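Blue bins replace cardboard at Trestholm parts room

The parts room at Trestholm has moved its small electrical components out of cardboard boxes and into open blue plastic bins, set on polished steel racks. Work on the change began in September and took 12 days. The room holds 753 different part numbers, most of them switches, buttons and connectors used by the repair benches next door. 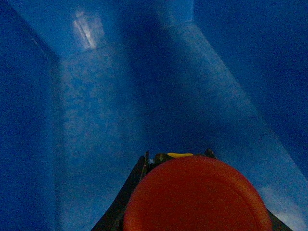

Category: Workplace & Storage

The bins were supplied by Vanosell and the racks by Gastano, which also fitted the overhead shelf panels. Staff had complained for years that the old boxes sagged and that small pieces slipped under the bottom flaps. The plastic bins have a flat floor and can be wiped out with a damp cloth. Some of them sit at a tilt so that people can reach in from the aisle.

Push buttons were among the first items to be sorted. Red and green ones had shared a box before the move, and each color now has its own bin.

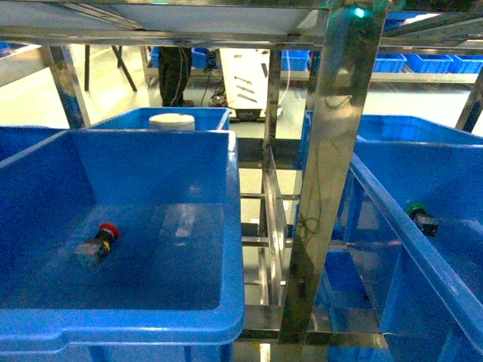 Larger items such as motors and cable reels will stay on the old shelving until the spring. Nearly 23 cartons of mixed parts are still waiting to be checked, and Mridha, the company that runs the stock list, will print new labels once that is done.

The pickup counter is open again from 7 a.m. It will close early on Thursday for a stock check.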